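1. Okt. 2020
Werkstattbuch, Farbküche

Kalkkasein, dritter Ansatz. Endlich ein Tag, an dem fast alles geklappt hat! Ich schreibe es gleich auf, solange ich die Finger noch rieche (Magerquark und Sumpfkalk, man gewöhnt sich daran).

Ausgangslage: Der zweite Ansatz hatte nach dem Trocknen gekreidet. Man strich mit dem Ärmel über die Probeplatte und hatte Weiß am Ärmel. Asabe meinte, zu wenig Bindemittel, Olanrewaju meinte, zu viel Wasser. Vermutlich hatten beide recht. Also diesmal beides geändert, auch wenn man das bekanntlich nicht tun soll, wenn man wissen will, woran es lag. Die saubere Trennung hole ich mit den kleinen Platten nach.

Ansatz: 600 g Magerquark, über Nacht im Tuch abgetropft. Sumpfkalk aus dem alten Fass, das mit dem Deckel aus Kulcombe, von ganz unten gestochen, schön speckig. Den Quark glatt gerührt, dann den Kalk löffelweise dazu. Der Moment, in dem die Masse umschlägt und aus dem krümeligen Brei ein glasiger Leim wird, ist jedes Mal wieder großartig. Morenike B. hatte das noch nie gesehen und wollte gleich noch einen Becher ansetzen, nur zum Zuschauen. Haben wir gemacht. War es wert.

Stehen lassen, durchs Sieb, dann erst Wasser. Das ist der Unterschied zum letzten Mal: Da hatte ich das Wasser schon vor dem Sieben drin, und die Klümpchen sind einfach mit durchgeschwommen. Jetzt Strumpfsieb, zweimal, langsam. Der Rückstand passte auf einen Teelöffel.

Kreide und etwas Marmormehl eingesumpft und untergerührt, Konsistenz wie dünne Sahne. Somtochukwu hätte es dicker genommen. Ich bleibe bei dünn und dafür mehr Lagen. Dick gestrichene Kaseinfarbe zieht beim Trocknen so stark, dass sie sich den Untergrund gleich mit herunterholt, siehe die Katastrophe im April in der Diele von Drirndale. (Die Scholle hängt immer noch über meinem Schreibtisch, als Mahnung. Sie ist inzwischen richtig hübsch.)

Aufstrich: Erste Lage mit der breiten Bürste im Kreuzgang auf den vorgenässten Kalkputz. Beim Streichen ist die Farbe fast durchsichtig, man sieht kaum, wo man schon war, und bekommt jedes Mal wieder Angst, dass sie nicht deckt. Geduld! Zweite Lage erst, wenn die erste durch ist. Am Nachmittag waren 3 Lagen auf der großen Platte, und sie wird von Stunde zu Stunde heller.

Nebenbei lange mit Asabe darüber geredet, warum Weiß eigentlich nie gleich Weiß ist. Bei glatten Flächen entscheidet das Licht fast alles, dieselbe Wand geht vom Bläulichen ins Graue, ohne dass ein Gramm Pigment im Spiel wäre. Wer einen Farbton nach einem handtellergroßen Muster aussucht, sucht also eigentlich nur den Farbton dieses einen Flecks aus. Für die Kundschaft in Bristville heißt das: große Platten mitnehmen, senkrecht hinstellen, morgens und abends anschauen lassen.

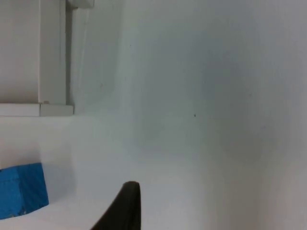

Blatt 34

Wischprobe: trockener Lappen, dunkler Stoff, mittlerer Druck. Erste Lage allein kreidet ganz leicht. Zwei Lagen: Hauch. Drei Lagen: nichts zu sehen, auch bei kräftigem Reiben nicht. Ich habe vor Freude gleich noch einmal mit dem Handballen nachgerieben. Feuchte Wischprobe kommt erst, wenn die Platte richtig durchgehärtet ist. Bitte bis dahin niemand mit dem Schwamm drangehen, auch nicht »nur kurz«.

Haftung: Klebeband aufgedrückt und flach abgezogen, in der Mitte und an der Unterkante. Mitte tadellos. An der Unterkante ein kleiner Ausriss, aber bis in den Putz hinein, also eher ein Problem der Platte. Die Kante war beim Transport schon angeschlagen. Für den nächsten Satz die Kanten vorher mit Kalkmilch festigen.

Topfzeit: Der Rest im Eimer war gegen Abend deutlich dicker. Mit Wasser kriegt man ihn wieder streichfähig, aber ich traue ihm dann nicht mehr. Kasein hebt man nicht auf. Wer morgen einen Eimer ohne Beschriftung findet, der müffelt: Das ist er, bitte auf den Kompost und nicht in den Ausguss.

Abgetönter Becher (der zum Zuschauen, siehe oben): Morenike B. hat grüne Erde aus der Tüte mit dem Aufkleber »Mohammed« eingerührt, vorher ordentlich in Wasser angeteigt. Nass ein kräftiges Moosgrün, trocken ein Hauch von Salbei. Wunderschön! Leider die Pigmentmenge nicht gewogen, sondern »zwei gehäufte Löffel und noch was«. Wiederholen, diesmal mit Waage. Und mit demselben Löffel, der große ist verschwunden.

Noch offen:
– kleine Plattenreihe, jeweils nur eine Größe ändern: einmal Wasser, einmal Kasein
– 2 Platten ohne Marmormehl, Somtochukwu glaubt, dass man es gar nicht braucht
– bei Morenike Akande nachfragen, ob ihr Leinöl noch gut ist. Ein kleiner Schuss davon in die letzte Lage soll die Fläche wischfester machen, drückt aber wohl die Helligkeit. Will ich selbst sehen
– neues Sieb, das jetzige hat am Rand ein Loch
– Quark bestellen, den mageren, beim letzten Mal kam der mit Sahne und der ganze Ansatz war hin

Nachtrag vor dem Abschließen: Die große Platte noch einmal von der Seite mit der Handlampe angeschaut. Bürstenspuren sind da, aber weich, wie Leinen. Olanrewaju findet sie zu unruhig für ein Treppenhaus. Ich finde sie herrlich. Wir stellen die Platte morgen neben die gerollte und streiten dann weiter. Fenster gekippt gelassen, Bürsten stehen im Wasser.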